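Hendellow Coffee Table, Light Oak

Low table for living rooms, lobbies and waiting areas. The top has rounded ends and a herringbone grain, sealed with 3 coats of matte lacquer. Supplied by Sodanlow with the base packed separately.

Height: 41 cm
Top thickness: 25 mm
Cartons: 2
Assembly: hex key included

The lozenge outline leaves no square corners on the seating side, and the top carries a plant pot, tissue box and reading matter with space left for cups. Allow enough clearance from the sofa for knees and for a vacuum head. Felt pads are fitted to the feet at the factory. 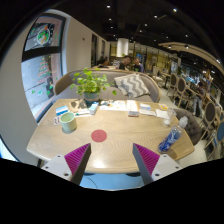
Can a hot mug be put straight on the top?
Use a coaster or mat. The lacquer resists water marks, but direct heat can leave a white ring that needs refinishing.

Wipe with a damp cloth along the grain and dry at once. Do not use wax, bleach or abrasive pads. Color varies between batches, so order matching side tables from the Kikley range at the same time.

Replacement feet and touch-up lacquer are stocked as spares. For contract quantities, contact Leanne Rudd in the Sodanlow trade office. The next production run ships in December.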